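Undton RFC Supporters Board > Men's First XV > Who plays lock next season?

backrow_blues
Opening this before the Tirmont game gets everyone shouting. We have two starting locks, one of them is retiring, and the club's plan for replacing him seems to be hope. The website says recruitment is "progressing." It said that in April too, under the same photo of a tackle bag.

My view is we move the big blindside into the second row and stop pretending he's a flanker. He's slow to the breakdown, he hates running, and he's already the guy we throw to on our own five-meter line. He's a lock in every way except the number on his back.

ruckandroll
No. He's 6'3" on the program and the program is generous. Flakow's front jumper would eat him alive. You need real height at four or you lose your own ball, and then it doesn't matter how much your blindside hates running, because he'll be doing it backward.

backrow_blues
Flakow's front jumper got turned over 4 times by us last time out and the blindside took two of those.

ruckandroll
Flakow's hooker was throwing like he'd lost a bet. I wouldn't build a pack on it.

tighthead_tess
As somebody who has propped in front of both kinds, can I put in a word for weight? You all talk about lineouts like that's the job. I want to know who is behind me when the scrum goes down on a wet pitch in the last ten minutes. The tall kid from the seconds is lovely in the air. In the scrum it's like being pushed by a deck chair.

undton_exile
Deck chair is harsh. Fair, but harsh.

He's young, though. Locks come good late. Half the decent ones in this league looked like a folded ladder until they were 24 or so, and then one preseason they turned up with a neck. I'd give him the shirt and take the lumps.

tighthead_tess
I'd be the one taking the lumps. They'd be in my lower back.

Saturday_Stan
Long time since I posted. I watched this club go up and then down again with the same pair of locks, neither of whom could jump over a newspaper. We won our lineouts because the calls were good and the throw was quick. Now we stand around for a group discussion and then throw it to the middle, where everyone in the county knows it's going.

So before we sign a giant, could we try throwing the ball before the other side has finished its tea?

ruckandroll
You weren't allowed to lift back then, Stan. Different game. The jumper goes up ten feet now and the other lot have a guy with a laptop telling them where.

Saturday_Stan
We lifted. We just did it by the shorts and lied to the referee.

backrow_blues
OK, the numbers, as I've kept my own sheet from the touchline all season (yes, I know). We've won 66 percent of our own throw. That's poor. But look at where we lose them: nearly all at the tail, nearly all in the second half. The front ball is fine. So the question might be fitness or it might be the hooker, and we're all in here measuring teenagers.

ruckandroll
Does your sheet count not-straights as lost?

backrow_blues
Yes.

ruckandroll
Then it's the hooker and you've wasted everybody's Monday.

undton_exile
Can't be only the hooker. He throws fine to the front, you just read that out to us. The tail is a longer throw to a jumper who gets up late since his back lifter has played 60 minutes in the row and is blowing hard. That's depth. We have no lock on the bench. We have a number eight on the bench who "covers" lock the way my umbrella covers my car.

tighthead_tess
This is the first thing in the thread I agree with. Sign one, keep the kid, put the kid on at sixty when legs go. He can jump over tired people all day.

hermans_end
Evening all. I stand at the Hermans end so I see every lineout through a tree, but I'll add that a bench lock costs money and we've just resurfaced the parking lot. Has anyone asked whether the retiring one would do ten games instead of the full season? Home only. No bus trips. A lot of old second rows would sign for no bus trips.

Saturday_Stan
Best idea so far. I'd have played until I was fifty if I'd never had to go to Tirmont on a bus.

ruckandroll
He can't train twice a week on that knee. You can't pick a guy who doesn't train and tell the kid to be patient. I've seen that go wrong in a dressing room and it goes wrong quickly.

hermans_end
He can stand in a lineout and point. It's most of what he does now.

undton_exile
He'd also be useful calling. Whoever we pick at four, somebody has to run the lineout, and I've not seen the kid say a word on the field. I'm not sure he's been told the calls.

backrow_blues
Right, so for the record, where we've got to:

me: blindside to lock
ruckandroll: somebody tall, from somewhere, paid for with something
Tess: somebody heavy, plus the kid late on
exile: the kid
Stan: 1974
hermans_end: half a retirement

And this is what we have in the way of second row cover at the moment:
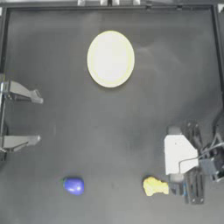 Undton lock depth chart, current. Plate's been put out, no locks on it.

tighthead_tess
Still gets up quicker than our tail jumper.

ruckandroll
I'd take it over the number eight.

Saturday_Stan
I don't see what's wrong with 1974.

hermans_end
Going back to the money. If the kid is on the bench and the old boy does home games, you need one signing, and he only has to be decent away from home. That's a cheaper sort of player. Flakow have a third-choice lock who never gets on. He's big, he's bored, and he lives on our side of the river.

ruckandroll
Is that the one with the headband?

hermans_end
That's him.

ruckandroll
He gives away a penalty every time he breathes.

tighthead_tess
How heavy is he?

hermans_end
Very.

tighthead_tess
Sign him.

backrow_blues
I still think the blindside gets a go there in preseason. One friendly. If he gets pushed off the park I'll say so on here and post the sheet.

ruckandroll
Count the not-straights separately this time.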